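Jultenley Two-Finger Gripper, Refurbished

Stock status: 4 units left
Price: 848 each, 472 without the controller box
Ships from: Flodbridge warehouse

We sell these, so read the following with that in mind. Most gripper listings will tell you the thing handles "any household object." Ours handles a lot of them. It does not handle all of them, and the ones it struggles with are usually the ones you were hoping to automate.

What you get is a black linkage gripper with two narrow fingertips and brass-colored rings at the joints. The controller box is the older Boutros model. It works fine, but the setup software looks like it was last touched a long time ago, and you should set aside an afternoon for it.

Before you budget, look at your own parts. Boxes and blocks are easy, and every demo uses them. Then try something with a plastic bag draped over it and a thin part sticking out at table height. A flat tab gives the fingers very little to close on, and loose plastic can move into the way.
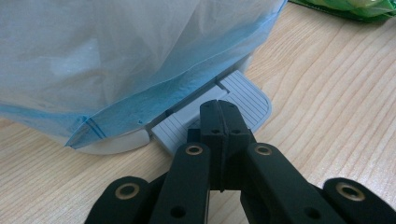
Imad Saliba wrote in after buying two of these and disagrees with us on one point. He says thin parts were never his problem, the cost of everything around the gripper was. By his count he spent up to 2000 on mounts, cables and spare fingertips in the first year, and he would rather see that number on the page than another paragraph about grip.

Fair enough, there it is. We still think you should test thin parts first, but his spending is not unusual for a shop starting from nothing. If you already own an arm with the Ondov mounting plate, you can skip a good part of it.

Not included: arm, mounting plate, power supply, spare fingertips.

Returns are accepted if the unit arrives damaged or the joints bind. We don't take returns because a job turned out harder than planned - send us a sample part before you order and we'll tell you if we have doubts. Sample checks are free, you pay the postage both ways.

Prices hold through May. After that we expect to sell the remaining controller boxes separately.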